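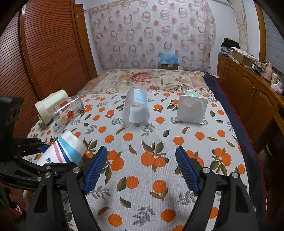

“橙子园”床单铺在床上，床头那边是米白底、红粉大花的被子

Diltex 家纺小店 > 床单 > 单件 > 橙子园印花床单

橙子园印花床单（单件）
布料：Wuvari 纯棉斜纹
底色：白
花型：橙子、绿叶、灰叶
款式：平铺床单，四边卷边，不带松紧
尺寸：2 种，单人和双人
累计卖出：2,585 条
退换：收到后 7 天内，没下过水就行

嗨，又是我，店里写字的那个。这条床单我拖了好久才写页面，原因特别没出息，就是每次翻出来准备写，最后都铺到自己床上去了，然后躺着看手机，然后就到晚上了……所以今天我是坐在桌子前面写的，离床远一点。

先说花型吧，毕竟大家多半是冲着橙子点进来的。白底上散着橙子，有单个的，有两个挂在一根枝子上的，叶子有绿的也有灰的。我第一次看到小样的时候其实担心过，橙子这东西画不好很容易变成一堆橙色圆点，远看像小朋友贴的贴纸。后来铺开整幅一看就放心了，灰叶子帮了大忙！要是全是绿叶，颜色会很冲，加了灰的之后整块布一下子安静不少，橙子还是亮的，可是不吵。

有客人问过我，这花是不是有上下方向。枝叶有朝上的也有朝下的，所以床头床尾随便铺，调个头也看不出来。我自己就是洗完晾干抓起来就铺，从来不找方向（长短边还是得分一下，我有一次横着铺了，脚那头光秃秃露着床垫，睡到半夜才发现）。

再说布料。Wuvari 的斜纹布我们店用了好几年，最早是做枕套，后来胆子大了才开始做床单。斜纹比平纹软一点，垂一点，手摸上去有一点点厚实，冬天刚躺进去不会像平纹那么“唰”地凉一下。夏天铺也可以，只是特别怕热的朋友，我会劝你去看我们的 Insaurralde 亚麻混纺那一页，那个凉快，价格也高一截，皱起来也是真的皱。

说到皱，这条会皱的，纯棉嘛。我不熨床单，我承认，晾的时候拎着两个角使劲抖几下，晾干了铺上去再用手捋一捋，就那样了。花多的布有个好处，小褶子混在花里头不太抓眼睛。纯色床单我也有一条，每次铺完都觉得自己昨晚跟谁打了一架。

缩水的事要讲清楚，因为差评基本都在讲这个。第一次下水会缩一些，长的方向比宽的方向明显，我们裁的时候已经把这部分放进去了，所以你刚收到的时候会觉得它偏大，垂下来的边很长，别急着剪！真的有客人剪过，剪完洗完来找我，我也没办法把布给你长回来。先洗，洗完再看。

洗法也很简单，冷水，普通洗衣液，深色衣服分开。第一次洗建议单独洗，橙色的部分我自己洗下来水是清的，不过新布总有点浮毛，跟黑毛衣一起洗你会后悔的。烘干机可以用低温，烘到八成干就拿出来，再晾一会儿。漂白剂不要用，白底看着很诱人，想着漂一漂更白，可是橙子也会跟着变淡，到时候就成柚子了。 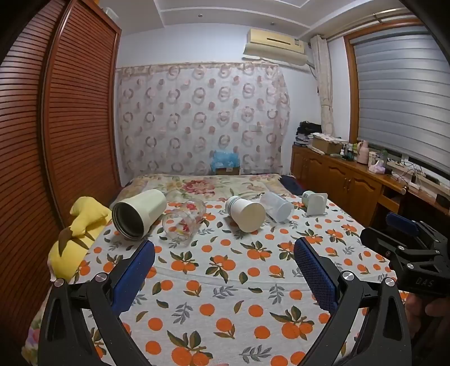
尺寸怎么挑，我按自己的经验说。单人的那种，铺宿舍床、小孩床、客房的小床都合适，两边能掖进去。双人的那种，床垫不算太厚的话四边都能掖，厚床垫就只能掖两边，另外两边垂着，我觉得垂着也蛮好看的，橙子一路挂到床沿。床垫特别厚的，或者上面还叠了乳胶垫的，下单之前拿尺子量一下高度，然后写在备注里，我会帮你看合不合适，不合适我就直接讲，省得你来回寄。

为什么不做床笠？这个问题我回答过很多次了，再回答一次。平铺床单好叠（床笠我到现在都叠成一团塞柜子里），而且用途多。我妈那条旧的，床单当了几年，后来铺在沙发上，再后来剪开做了两个围裙和一堆擦碗布，最后剩的一条拿去包了缝纫机。床笠四个角都缝死了，拆起来麻烦。当然我知道有人睡觉翻来翻去，早上起来床单卷在腰上，那你可以配我们的 Cloment 床单夹，夹在床垫底下，四个角一拉就平了。夹子是另外卖的，不送，别问我能不能送啦，利润真的薄。

搭配方面，我不是很讲究的人，也不太信什么卧室里颜色不能超过几种的说法。花配花完全可以！头图里那床大花被子和橙子放一起，我就觉得很热闹，有点像外婆家。要是你喜欢清淡一点，就配个白色或者浅灰的被套，灰叶子刚好接得上。墨绿色的枕套也好看，我自己现在就是这么配的。不太推荐配亮蓝色，我试过，早上一睁眼有点像进了果汁店。

铺在别的地方也行。有位老客人拿单人的那条当野餐布，还有一位把它挂在储物架前面当帘子，挂了一阵又买了一条铺床。我自己收拾柜子的时候，喜欢把东西全倒腾到床上一样样看，瓶瓶罐罐什么的，床单就跟着遭殃，好在能洗。

味道这一块也提一句。新布拆开会有一点布厂的味道，不刺鼻，洗一次就没了。我们发货前没有喷任何香的东西，有客人反而嫌没有香味，那你收柜子的时候放块肥皂进去，比什么香包都好使。

做工上，四边是双道卷边，线是白线，线头我们会剪，可是偶尔有漏网的，你看到了自己剪一下就行，别扯。布面上极少数会有小小的棉结，像一粒很小的芝麻，这个是棉纱本身带的，不算瑕疵，洗几次大多会掉。要是有破洞、印花错位很厉害、卷边开线，这些都算我们的，拍照发过来，直接换新的，来回运费我出。

说说不太好的地方，省得你们买回去骂我。第一，白底，养深色毛宠物的朋友要想清楚，我家没有猫，可是我朋友来坐了一下午，起来之后床上那个毛哦。第二，每一批的橙色会有一点点差别，这批偏暖一点，上一批偏红一点，想凑两条一样的最好一次下单，分两次买我没法保证同一批。第三，没有同花的枕套。我知道，我知道，问的人很多，我也想做，布料的量还没凑够，先画饼在这儿。

发货这块，现货的话下单之后第二天寄出，包装是纸袋加一层薄纸，没有礼盒。要送人的话备注一声，我会把价签拿掉，换一根棉绳扎一下，样子会体面一点。春节前后快递停收，1 月底下的单可能要多等几天，急用的先来问我再拍。

退换再重复一遍：7 天，没下水，没剪过（对，又说到剪了），吊牌在不在都可以。尺寸买错了可以换另一种，差价多退少补，寄回来的运费你出，寄过去的我出，一人一半很公平吧。

常有人问的几个，我集中写在下面：

会不会掉色？冷水洗不会，热水我没敢试，你也别试。

能不能给宝宝用？可以，先洗两遍。裁成小床尺寸也能做，留言告诉我床垫的长宽高，多收一点手工费，做好的定制款就不能退了。

起不起球？我那条用到现在，脚那头有一点点，别的地方没有。我睡觉爱蹭脚，你们可能比我斯文。

可以单买布吗？可以，按米卖，在“布料”那一栏里找 Wuvari 橙子园，门幅和双人床单一样宽。做窗帘的话会透一点光，做桌布正好。

还有没有别的水果？柠檬的在打样，桃子的打过一次样，粉得我有点受不了，先放着了。想看柠檬的可以点页面底下的“到货提醒”，上架那天会发邮件给你，一封，不会天天烦你。

页面更新：2023年1月27日，双人尺寸已补货。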